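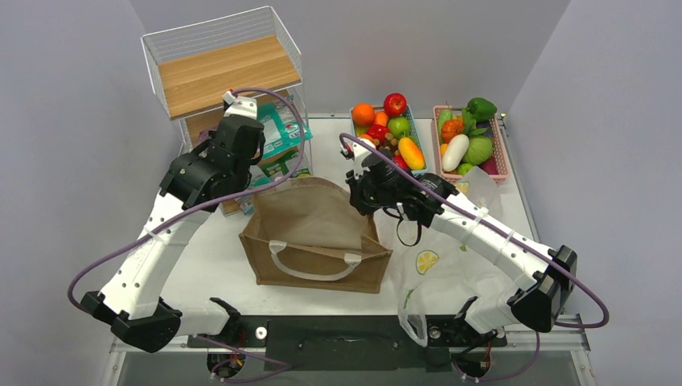
Stivmont Shoppers Are Filling Their Own Bags Again

If you stopped by the Sutherland Street grocery in May, you may have noticed how many people came through the door with a bag already tucked under one arm. The store has been nudging its customers toward reusable bags for a good while now, and this spring the idea seems to have caught on in a big way — burlap totes with sturdy handles most of all, the kind that stand open on a counter while you load them up.

Pastetti, the family shop that has sold fruit and snacks in Stivmont for longer than many of us have lived here, put 600 burlap totes on its shelves at the start of the month and had 223 left by the end of it. That is a happy surprise for a store that ordered only 130 last year and still had a stack of them at Christmas!

Shoppers who bring any reusable bag get 40 cents off their groceries, and it doesn't have to be one of the store's own. Old canvas bags, baskets and backpacks are all welcome. Thin plastic bags are still kept at the register for anyone who forgets, and there is no charge for them yet.

The staff have a few words of advice for new tote owners. Put boxes and heavier things in first, let the packaged snacks go in next, and save the fruit for the very top, where it won't get bruised on the walk home. Burlap sheds a little at first, so give a new bag a good shake outdoors.

A second batch of totes is on order from Jindach and will be sold beside the fruit baskets near the front door.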